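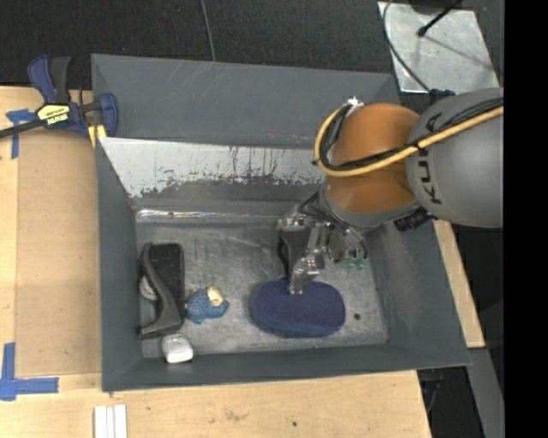
A large gray metal bin with flared sides.

Trosetine Container Word Survey
Data card and README

Summary

The Trosetine Container Word Survey records the everyday words that English speakers in the Imuvel and Suksawat districts use for bins, tubs, pails, crates and similar objects. The release contains 3,158 written answers from 1,052 adult respondents. It is maintained by the Drindetico Language Archive and is intended for dialect research, dictionary work and classroom use.

Contents

The release consists of four files in UTF-8 encoding.

answers.csv: one row per answer, with the prompt code, the answer as written and a normalized spelling
respondents.csv: one row per respondent, with age band, district and years of residence
prompts.csv: the full wording of each prompt
codes.txt: the list of codes used in the other files

The field respondent_id links the answers to the respondents. Identifiers are random and carry no meaning outside this release.

Collection

Answers were gathered by paper form in two rounds. Prompts described an object by its use and asked what the respondent would call it at home. One prompt reads: "What do you call the thing you carry kitchen scraps out in?" Respondents could leave any prompt blank, and blank answers are not included in the file. Where a respondent gave more than one word for the same prompt, each word is entered on a separate row and the order is kept in the field rank.

The second round revised the prompt on feed storage. Several respondents in the first round had taken it to mean the building. Answers to the earlier wording remain in the file under code F1; the revised wording is F2. The two should not be pooled.

Normalization

Spelling variants were merged by Justinas Uibo and checked by Marcelino Garrido. Plural forms were reduced to the singular. Compounds were kept whole, so that "ash bin" and "bin" are separate entries. The original spelling is never overwritten. Disputed cases are marked "q" in the field status.

Known limitations

Older residents of Suksawat are overrepresented. The district boundary follows postal routes and does not match the boundary used in most dialect maps. Written forms give little evidence of pronunciation, and no audio was collected. The word "skip" appears in two unrelated senses that were not separated in the normalized field.

Privacy

Names and addresses were held on a detachable slip and were not transcribed. Comments that identified a household were removed. Users must not attempt to identify respondents.

Terms of use

The data may be copied and adapted for noncommercial purposes with credit to the Drindetico Language Archive. Published tables should state which round and which prompt codes were used.

Corrections

Errors should be reported to the archive in writing, with the file name and row number. Accepted corrections are issued each June and listed at the end of codes.txt.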